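Notebook, Caditcombe workshop
June, started 9.40
Drawer and bench trays, job 774

Carried over from the last entry: we still have no agreed tray for the small-goods bench. The old cardboard ones have gone soft at the corners and Effie wants them out before the shelving is refitted. Forero can supply 2,000 of the shallow white plastic type but will not hold the price past the end of the month. Majdi has asked for a yes or no with reasons written down, so this entry is mostly reasons.

Requirements as they stand:

Tray must take upright items (tubes, jars, small tins) and flat soft items (cloths, wipes) without changing fittings.
Must slide in and out of the existing shelf openings, clear height 227 mm, with the contents standing.
Floor must wipe clean. No felt, no glued-in mats.
Must be light enough to lift full with one hand at each end.

Height is no problem with anything we keep at present. The tallest upright item goes in with room above it, measured with the steel rule at both ends of the opening and in the middle, where the shelf sags slightly. Kristof says the sag gets worse under load and wants it measured again with the shelf full. Agreed, not done yet.

Slots. The floor has narrow slots running parallel to the long sides. The supplier's sheet calls them divider slots, though no dividers came with the sample and the sheet gives no part number for them. Left open, they collect crumbs and dust. A soft brush gets this out. A damp cloth pushes it further in. Compressed air works too but puts it all over the bench, see Younes's remark in the margin of the previous page.

Small flat items can catch a corner in a slot when pushed along the floor. Washers and thin cards did. Round-based tubes did not, the base being far wider than the slot. Turning the card so its edge lies across the slots cures most of it.

Standing stability. Tried each upright item on the floor of the tray, then pulled the tray forward by its short end at ordinary speed and stopped it by hand. Full tubes stayed up. Nearly empty ones walked towards the stopping end and leaned on the wall, which is low and slopes outwards, so it does not support much above the base. Tall and nearly empty is the bad combination. Those should lie down or go in the deeper box on the bottom shelf.

Surface. Glossy all over inside. Two consequences. Labels put directly on the floor come off cleanly, good. Reading anything written on the floor under the strip light is poor, the reflection lands across it and moves when you do. Put the label on the outside of the end wall. Not on the ribbed side, the adhesive only touches the tops of the ribs and the label lifts at the ends within a day.

Cloths. Ezequiel's method is to fold in thirds, then roll. Mine is to fold flat and stack. Rolled cloths take less floor but unroll if the tray is only part filled. Stacked ones stay put but the lowest is never used. Anything bunched up takes more room than either and hides whatever is in it, so small round things end up lost inside it. Rule for the bench: shake the cloth out before folding, every time, and put any small object into the tray first.

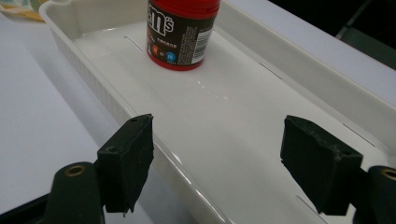
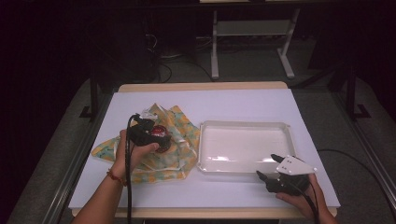 Can upright tubes and folded cloths share one tray?

They can, provided the tubes stand together at one short end and the cloths are folded flat and laid tight against them. The cloths then act as the stop. With loosely folded cloths the tubes shift, and the arrangement does no good.

Further to the above, 11.15. Tried it with the cloths at the back and the tubes at the front, and the other way about. Tubes at the front are easier to reach and the barcode can be turned outwards for the stock reader. Tubes at the back stay up better when the tray is pulled quickly. Went with the front. People can pull the tray slowly.

Order of loading, for the card on the shelf end:

1. Brush out the slots.
2. Wipe the floor dry.
3. Tubes upright at the front end, printed side out.
4. Shake and fold cloths, lay flat behind the tubes.
5. Loose bits of wrapping go in the bin. They stick to the tray floor by static and get folded in with the cloths.

Point 5 added by Effie.

Comparison with the Jankauskaitė tray, same nominal use. Matt floor, no slots, heavier, vertical walls. Better for leaning tubes, easier to read under the light. Marks badly: grey rub lines after a morning, which did not come out with washing-up liquid. Costs more. Does not nest, so spares take a full shelf. I would have it for the bottom shelf only.

Fleltell also sent a sheet but no sample. Left out until there is something to put a rule against.

Corner check on the white tray. Pressed each corner down by thumb with the tray on the surface plate. No rocking that I could feel. Lifted by the rim at opposite corners it twists visibly, so carry it by the ends. Kristof would like the corners rounded off more. They are rounded enough for the shelf and I would not pay for a change.

Recommendation to Majdi: take the Forero tray for the upper shelves, end labels only, no dividers for now. Ask whether they will sell a part quantity at the same price. A few Jankauskaitė trays for the bottom.

Still open:
Shelf sag with full load (Kristof).
Brush to hang at the bench end, the present one lives in the paint cupboard and does not come back (Younes).
Whether end labels survive wiping down. Put one on the sample at 12.05, initialled, leave it alone.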